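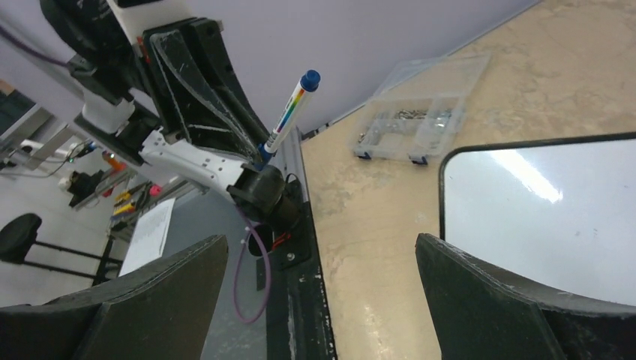
Small parts and how to keep them where you left them

My father kept his screws in coffee cans, and I kept mine in coffee cans for years after him, out of loyalty more than sense. Every job began with me tipping a can onto a newspaper and stirring through it with one finger, and every job ended with me sweeping the lot back in with the side of my hand, along with some pencil shavings and the odd crumb of toast. If you recognize yourself in any of this, pull up a stool, and let me talk you into a divided box.

Choosing the box

Get a clear one. I know the solid-colored ones look handsome on a shelf, but you want to see your screws and nuts through the lid without opening anything. A clear plastic organizer with latches on the front is what I use at the bench now. The lid gets scratched after a while, and I have stopped minding, as you can still tell a nut from a screw through a few scratches.

Check the latches in the store before you pay. Open and close them a few times and listen for a good firm click. Then turn the closed box on its side (empty, of course!) and look at the dividers. They ought to meet the lid all the way across. If there is a gap, your smallest washers will travel through it the first time you carry the box out to the car, and you'll be back to stirring with one finger.

Twelve compartments is plenty for a household. I started with a much bigger box, an old Mahuika that my sister passed along, and half of it filled up with things I could not name and was afraid to throw away.

Sorting without losing an afternoon

Do it in passes. The first pass is only screws on one side, nuts and washers on the other, and everything else in a bowl. Make a cup of tea. The second pass is by length, and please don't get out the calipers — short, medium and long will carry you through most of what goes wrong in a house. Work over a tray with a lip, or an old bath towel, so that nothing rolls.

Keep one compartment empty. You will want it for the four screws that come out of a cabinet hinge or the back of a radio, and it's such a comfort to know exactly where they are while you go hunting for the right driver.

Labels, and a word for markers

I write my labels with an ordinary marker on masking tape, one strip per compartment, stuck along the outside of the box and never on the lid. Lids get swapped and turned around, and then your labels are telling fibs. Dark blue or black reads best on tape. Yellow is hopeless, though my friend Coralie Katene used it for a whole set of drawers one March and had to do them all over again by lamplight.

Cap your marker the moment you stop writing, and push until it seats. If a water-based one has started to go scratchy, cap it tight and leave it tip down in a jar overnight, and often you'll get another few weeks from it. For the running list (what's low, what to buy) I like a little white board on the bench. Dry-erase markers only on that, please! If somebody does use the wrong one, scribble over the marks with a dry-erase marker and wipe right away. It usually takes two or three goes.

Looking after the bench top

A smooth tabletop is kind to small parts, in that you can slide them about, and unkind in that they slide off. Mine is edged with a strip on the side where I stand, and it has saved me more crawling around on the floor than I can tell you. Metal edging does get scuffed. Wipe it with a barely damp cloth, dry it straight after, and let the worn patches be.

A patterned top hides crumbs and stains beautifully, and it hides small brass screws every bit as well. When I'm working with anything tiny I put down a sheet of plain paper first. A magnet tied in a scrap of cloth will gather up steel screws in one sweep, and you can turn the cloth inside out over the box to drop them in. It won't pick up brass, so you'll still want the paper for those.

Give yourself 5 minutes at the end of a job to put things back, box latched before you lift it. I have carried an unlatched one up a flight of stairs exactly once, and I was still finding washers at Christmas.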